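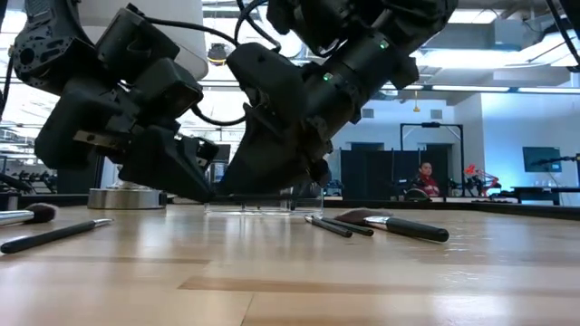 Skuma Two-Arm Tabletop Kit

2023-10-29 | by the Linik shop team

We're so pleased to have the Skuma kit back in stock! You get two black arms with grippers, the cables, and a printed setup guide that we rewrote in February after plenty of kind (and a few grumpy) emails. It's meant for small, fiddly things lying loose on a table, makeup brushes for instance, slim ones and fluffy ones alike. Do give yourself an afternoon for the first setup, and a sturdy table, please. Spare finger sets come in packs of 10, and shipping takes 5 working days.

Contact Linik | © Linik | Back to top

Recent items
Brekix cable clips
Polishchuk 241 bench mount
Skuma spare fingers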